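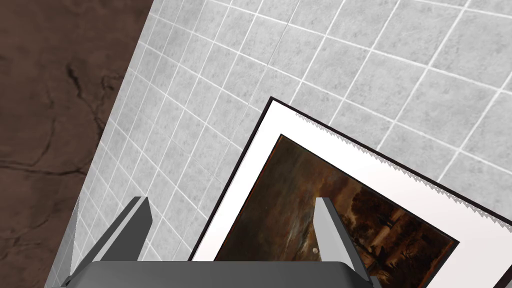

Case furniture with drawers should be emptied before it is moved, even when the distance is no more than the width of a room. The guidance on this page is issued by the Graltance Household Advice Office for residents of Naltlow and Temley who are rearranging or storing furniture. Items that stand on top of a cabinet or hang directly over it should be taken away first. A framed picture put down on a tiled floor, like the one on the light gray tiles at the top of the page, should have a folded blanket under it and should be moved out of the walking path before any lifting starts.

Search tips Enter keyword Go

Moving a chest of drawers

Remove the drawers one at a time, starting at the top. Mark the back of each drawer with a small piece of masking tape and a number. Drawers in older pieces are often cut to fit one opening only and will bind in any other. Do not tape drawers shut and tip the chest with the contents inside. The added weight falls on the drawer fronts, and the front joints may open.

Lift from the lowest solid rail. The top of a chest is frequently held by a few screws or a line of glue and should not be used as a handle. Two people are required for any piece taller than 60 inches. Felt pads may be left on the feet if the floor is smooth, but they must be checked for grit.

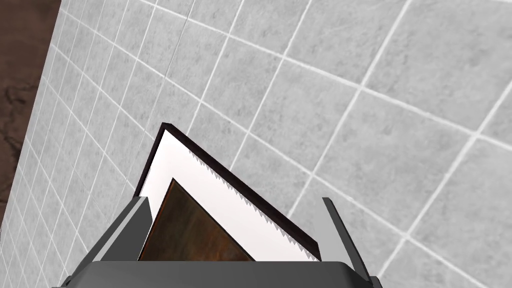

Where the piece must cross a threshold, lay a strip of carpet upside down and draw the chest over it slowly. Residents have asked whether cooking oil or dish soap may be used to help furniture slide. Neither is recommended. Both leave a film that is difficult to remove and that makes the floor unsafe.

Drawers that stick

In humid weather, wooden drawers swell. Inquiries on this subject reach the office mainly in August, and in most cases no repair is needed. Before sanding any part of a drawer, carry out the following checks:

- Look for an object caught behind the drawer or underneath it.
- Confirm that the chest is level from side to side. Place a thin shim under the low foot if it is not.
- Rub the runners with a plain white candle. Colored candles can stain pale wood.
- Wait for a dry week and try the drawer again.

If the drawer still binds, shiny spots along the sides will show where it rubs. Sand those spots lightly with fine paper, going with the grain, and test the fit often. Metal slides should be wiped with a dry cloth and treated with a small amount of dry lubricant. Grease collects dust and is not advised.

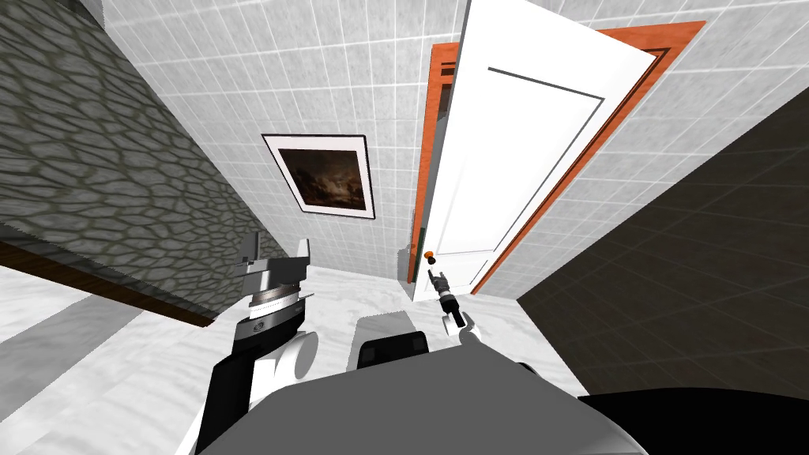 Sanding should stop as soon as the drawer moves freely. A drawer that is slightly tight in summer will be correct for the remainder of the year, while one that has been cut down too far will rattle in winter and may drop at the front when pulled out.

Musty odors

Remove the drawers and stand them on end in a shaded, airy place for 5 days. Direct sun can warp thin drawer bottoms. Wipe the inside of the cabinet with a cloth dampened with equal parts white vinegar and water, then dry it at once with a second cloth. An open dish of baking soda may be left inside overnight. Scented liners cover an odor for a short time and can mark the wood.

Small decorative items should be washed and fully dried before they go back on a polished top. A cork or felt disk under each one will prevent rings.

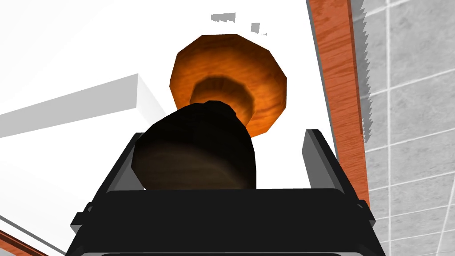
Loose knobs and pulls

Tighten the screw from inside the drawer with a hand screwdriver. If the screw turns without gripping, remove it, fill the hole with a wooden toothpick dipped in wood glue, trim the toothpick flush, and leave it to set overnight before replacing the screw. Original hardware should be kept in a labeled envelope even when new knobs are fitted.

The section on drawers was prepared by Traian Stoica and reviewed by Relu Stoica of the Pascu repair workshop. Written inquiries may be left at the front desk in Naltlow. Please include the height and width of the piece and state whether the slides are wood or metal.

Page revised 24 February 2025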